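Draltent Dental opens evening hours for nervous patients

November 9, 2025

Good news for anyone in Umari who has been putting off a cleaning or a filling (and we know there are plenty of you out there!). Draltent Dental is adding evening hours on Molleo Street for people who get anxious in the chair, and the first appointments can be booked now for January.

The idea came out of a survey the practice sent to its patients over the summer. Around 100 people wrote back, and a good many of them said the same thing in different words: they would come in more often if the place were quieter and they didn't feel hurried. So the evening visits will be longer, with fewer patients in the building, the music turned down, and time to talk everything through before anybody picks up an instrument.
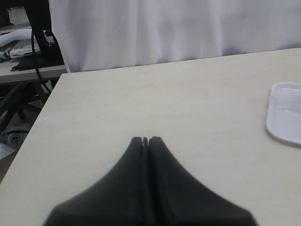 A light-colored tabletop with faint beige streaks.

Evening visits run until 7 p.m., 2 evenings a week to begin with, and the practice says it will add more if the spots fill up. You can bring a friend or a family member to sit with you, you can stop for a break whenever you like, and you can come in just to look around and meet the hygienists without having anything done at all. Numbing gel is offered before every injection, and headphones are there for the asking, though you're very welcome to bring your own.

Children are welcome too. Kids over 3 can have a short first visit that is mostly a ride up and down in the chair and a chance to count teeth in the mirror, and parents are encouraged to stay in the room the whole time.

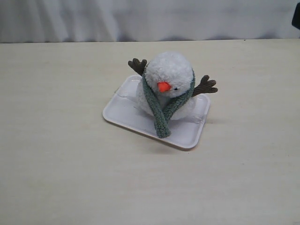 How to book

Call the front desk or stop by the office in the Dudás Building, next to the pharmacy. Please mention that you'd like an evening visit, and say so if you've had a hard time at the dentist before, so that the team can set aside enough time for you. Regular daytime appointments stay just as they are, and the price of a visit is the same at either time of day.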